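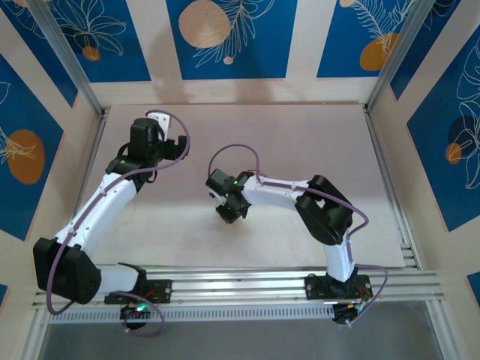
How to Budget for a Two-Arm Work Cell

Leanne Ackroyd, Sutcliffe Workshop Notes

Start with the task and price the cell from there. Our task at Sutcliffe is small-parts handling, with keys and padlocks as the test pieces.

Step 1. Write down the reach

Both arms have to meet over the middle of the table. Mark that point before you ask for quotes. Flellix and Skemell both sell arms in pairs, but Skemell prices the mounting plates separately.
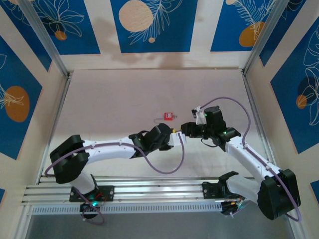 The two grippers meeting near the center of the cell, with the red lock on the surface behind them.

Step 2. Price the frame and cables

Get the rail, posts and walls on one quote. Ours came to $732 from Laramia, delivered. Allow enough cable for each arm to fold and stretch fully — short cables were our one reorder.

Step 3. Set aside money for fingers

Fingers get dirty and wear out. Budget for 2 spare sets per arm in the first year. Pointed tips suit keys and rings, so ask for a sample before you order. 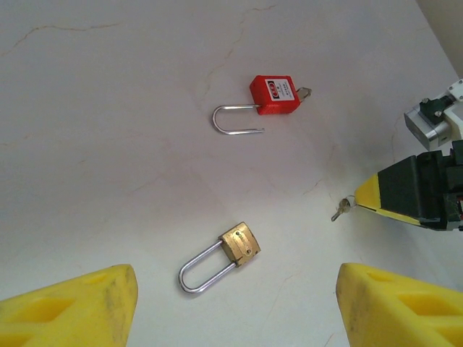
Step 4. Add the test pieces

Buy padlocks in more than one size and get extra keys. Put them on their own budget line, or they end up on somebody's card.

Step 5. Hold a reserve

We kept $4,000 back for repairs and setup time. Allow five working days for setup, plus a Saturday if the room is shared. Review the reserve in April, before service contracts renew.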